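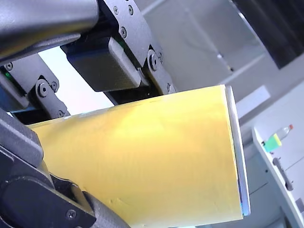 3.2 Wall deformation in single-use cups

Side-wall damage was recorded separately from rim damage, as the two affect reuse and stacking in different ways. A cup that has lost its round section at the mouth will no longer nest, whereas a cup with shallow marks on the wall usually will. The yellow item in Figure 3, most likely a paper cup, carries the kind of wall marks we graded as minor: small creases and a few dents on a matte, slightly uneven surface, with faint streaks between them. Its rim forms a thin pale band at the mouth. Marks of this type were entered on the wall scale only, and the rim was scored on its own line.

Figure 3. Tapered yellow cup on its side, held across the wall. Small creases and a few dents are visible.

The sample consisted of 293 cups collected in December from the break rooms at the Skisitz site. Cups were supplied by Boresum and Wundell and were mixed at the point of use, so supplier was assigned afterward from the base stamp. Where the stamp could not be read — 14 cups in all — the item was kept in the wall analysis and dropped from the supplier comparison.

Each cup was graded by two readers under the same desk lamp, turned once through a full rotation, and given a wall score from zero to three. Disagreements of one step were averaged. Larger disagreements went to a third reading by Llorente. We followed the crease definitions of Benedetti, with one change: a streak in the coating without a fold beneath it was not counted as a crease. Under the original wording such streaks raise the score of strongly colored cups, on which they are easier to see.

Wall scores were then compared with nesting height, measured on stacks of about 100 cups. Stack results are given in Section 3.3.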